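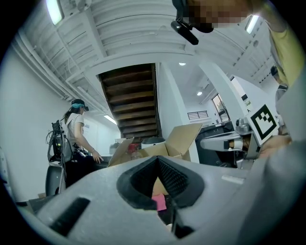
Yeoman 11 went out on Wednesday and I've had it on both machines since. Notes for anyone who keeps their feeds in a menu bar reader and hasn't moved up from 10 yet. Long thread, mostly about sync.

Import first. My OPML file has 187 feeds in nested folders. Version 10 flattened anything below the second level. Version 11 keeps the nesting, but it sorts the folders by name on import and ignores the order in the file. You can drag them back by hand. The order does then stick after a restart.

Feed titles: if you renamed a feed in 10, the new name is held in the old preferences file, and the importer doesn't read that. Export to OPML from 10 before you upgrade. The export writes your own titles into the text attribute and 11 picks them up from there.

Refresh. The default interval has gone from 30 minutes to 40. There is still no per-feed setting. There is now a per-folder one, under Folder > Timing, and it does the job if you're willing to arrange folders by how often things publish. I have one called Slow.

Conditional requests work properly at last. 10 sent If-Modified-Since but dropped the ETag, so plenty of servers returned the full feed each time. 11 sends both. Checked with a local proxy - most of my list now comes back 304 on a quiet morning.

Memory. With everything loaded and the window closed it sits at 645 MB on the desktop. That's too much for a list of headlines. Turning off "Keep article previews ready" brings it down a great deal and I haven't missed the previews. The setting is under Advanced and it's on by default.

Sync. You get two choices, Girkport or a plain folder. Girkport is the hosted one and needs an account. Read state arrives on the second machine within a few seconds. Starred items take longer and seem to go over only at the next refresh.

Folder sync writes one small file per feed plus an index. Point it at any shared directory. If both machines refresh at once you get a conflict copy of the index, and Yeoman reads whichever file has the later modified time. So far that has cost me some read marks and no stars.

If you do use the folder method, set the two machines to different intervals. Mine haven't produced a conflict copy since I did that.

The desktop widget is the weak part. It shows five items at the small size and won't take a folder as its source, only "All unread" or a single feed. Clicking a headline opens the main window and not the browser, even with "Open links in browser" ticked. Reported.

For a widget alone I'd still use Jiltness. It's a plain thing that does one feed per widget, has no sync and no account, and the font size can be changed. It also respects the browser setting.

Gedstead plugin users - hold off. The filter plugin loads in 11 but the rules don't run, and there is no error. You just get everything unfiltered. The built-in filters cover title and author matches. They don't do regular expressions.

Going back to 10 is possible. Quit, restore the old preferences file, delete the cache folder. The 11 database has a different name, so the old one is still where you left it.

Staying on 11 here, folder sync, previews off, widget removed. Will add to this when the plugin is updated.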